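Notes: grip pad slip, Clorness task set

Slide 1
Start with the fault. Pads on the hand grippers were losing hold of thin round items – chopsticks mostly. We logged 123 slips before anyone filed a ticket. No injuries. One cracked holder at the Vieira site.

Slide 2 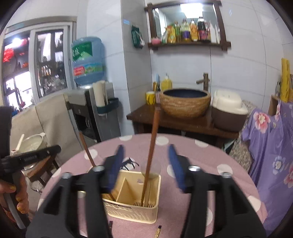

The ticket came in June. First guess was the operators. We retrained them and the slips kept coming at the same rate. That cost us most of the month, so say it plainly.

Slide 3
Next guess was the jaw hinge. Bravura sent new hinges, we swapped them on one pair, no change. Then Cillska put a pad under load and found the glue line creeping. The pad shifts sideways under a narrow item. On a wide item you never see it.

Slide 4
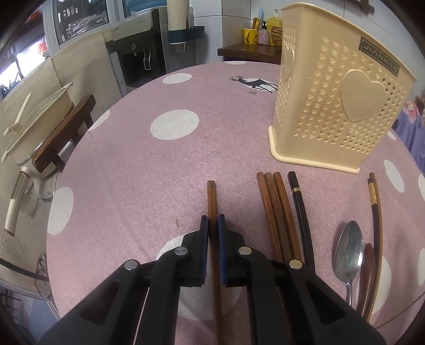
Pads had been rated for 2000 closes. The creep began at 80 on the worst unit. Pause here, people will want to write that down.

Slide 5
What we changed: new adhesive, a pull test on every pad, and a stop rule – two slips in a row and the tool comes off the job. Pads now get checked every 100 closes. Still open: do we throw out the June recordings? Take questions on this one.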